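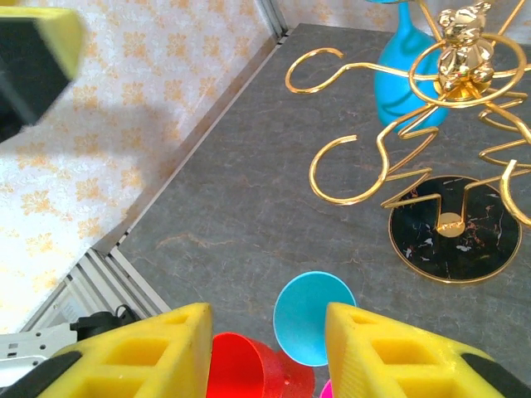
Illia Zakharchenko

Neuordnung des Geschirrbestands im Haus Piltbridge

Mit Wirkung vom 21. September wird der gemeinschaftlich genutzte Geschirrbestand im Haus Piltbridge neu geordnet. Die Regelung betrifft alle Abteilungen, die die Teeküchen im Erdgeschoss und im ersten Obergeschoss nutzen, ferner die Gruppen, die für Veranstaltungen Geschirr aus dem Lager Wukley entleihen. Die Hausverwaltung bittet um Kenntnisnahme und um Weitergabe an neue Kolleginnen und Kollegen.

Anlass ist die Bestandsaufnahme, die im Sommer unter der Leitung von Pranab Nanayakkara durchgeführt wurde. Erfasst wurden 885 Teile, darunter Becher, Tassen, Untertassen, Schalen und Dessertteller. In den Unterlagen war der Bestand zuletzt mit 1000 Teilen geführt. Der Unterschied erklärt sich zum größeren Teil durch Bruch, der über mehrere Jahre nicht ausgetragen wurde. Ein kleinerer Teil befindet sich vermutlich noch in Büros und Besprechungsräumen. Wer dort Geschirr aus dem Hausbestand vorfindet, wird gebeten, es in die nächstgelegene Teeküche zurückzubringen. Eine Meldung ist hierfür nicht erforderlich.

Künftig wird das Geschirr nach Farben sortiert. Rote Becher sind für die Teeküche im Erdgeschoss vorgesehen, hellblaues und türkisfarbenes Geschirr für das erste Obergeschoss. Pinkfarbene Teile gehören zum Veranstaltungsbestand und werden ausschließlich im Lager Wukley aufbewahrt. Weißes Geschirr bleibt wie bisher den Sitzungszimmern vorbehalten. Teile, deren Farbe sich keiner der genannten Gruppen zuordnen lässt, werden dem Veranstaltungsbestand zugeschlagen.

Die Sortierung erfolgt an den Tischen mit grauer, marmorartig gemusterter Platte. Gebrauchtes Geschirr ist dort nicht abzustellen, es gehört unmittelbar in die Spülmaschine. Becher, die auf der Seite liegen, sind vor dem Einräumen aufzurichten und auf Absplitterungen am Rand zu prüfen. Bei Untertassen und Bechern mit Standfuß ist zusätzlich die Unterseite anzusehen. Feine Risse zeigen sich dort häufig früher als an der Innenseite. Beschädigte Teile werden in die gekennzeichnete Kiste neben der Tür gelegt und einmal im Monat ausgetragen.

Für die Schränke gilt eine einheitliche Belegung. Becher stehen mit der Öffnung nach unten im mittleren Fach, Untertassen werden zu höchstens sechs Stück gestapelt und im unteren Fach abgestellt. Das obere Fach bleibt für Kannen und größere Schalen frei. In der Teeküche des ersten Obergeschosses ist der linke Schrank flacher als der rechte. Dort passen die hohen Becher nur in das untere Fach, die Untertassen wechseln entsprechend nach oben. Ein Aushang mit der Belegung ist an den Innenseiten der Türen angebracht. Eigene Tassen können weiterhin im Regal Serrano neben dem Wasserspender abgestellt werden, sofern sie mit einem Namen versehen sind. Nicht gekennzeichnete Tassen werden dem Hausbestand zugeführt.

Die Ausleihe für Veranstaltungen wird ebenfalls angepasst. Anfragen sind mindestens sechs Arbeitstage vor dem Termin an die Hausverwaltung zu richten und sollen die benötigte Anzahl, den Ort und den Zeitpunkt der Rückgabe enthalten. Das Geschirr wird in Klappkisten ausgegeben – je Kiste nur eine Art von Geschirr, mit Zwischenlagen aus Karton. Die Zwischenlagen sind mit zurückzugeben. Für Veranstaltungen im Saal Grollcombe, bei denen der Veranstaltungsbestand nicht ausreicht, kann nach vorheriger Absprache auf das weiße Geschirr der Sitzungszimmer zurückgegriffen werden. Die Rückgabe erfolgt in gespültem und getrocknetem Zustand.

Für Ersatzbeschaffungen stehen im laufenden Haushaltsjahr rund 2000 Euro zur Verfügung. Vorrang haben Becher für das Erdgeschoss, wo der Verschleiß erfahrungsgemäß am höchsten ist. Die Bestellung wird im Dezember ausgelöst. Bis dahin können die Abteilungen ihren Bedarf schriftlich anmelden, wobei eine kurze Begründung genügt. Einzelbestellungen durch die Abteilungen sind nicht vorgesehen und können nicht erstattet werden.

Die bisherige Regelung zur Kennzeichnung mit Klebepunkten entfällt. Noch vorhandene Punkte dürfen entfernt werden – bitte mit warmem Wasser und ohne scharfe Gegenstände, um die Oberfläche zu schonen. Spültücher und Ersatzschwämme liegen wie gewohnt in der Schublade unter der Spüle.

Fragen zur Bestandsliste beantwortet Pranab Nanayakkara, Anfragen zur Ausleihe und zum Lager Wukley nimmt Illia Zakharchenko entgegen. Die vollständige Liste kann während der Servicezeiten am Empfang eingesehen werden.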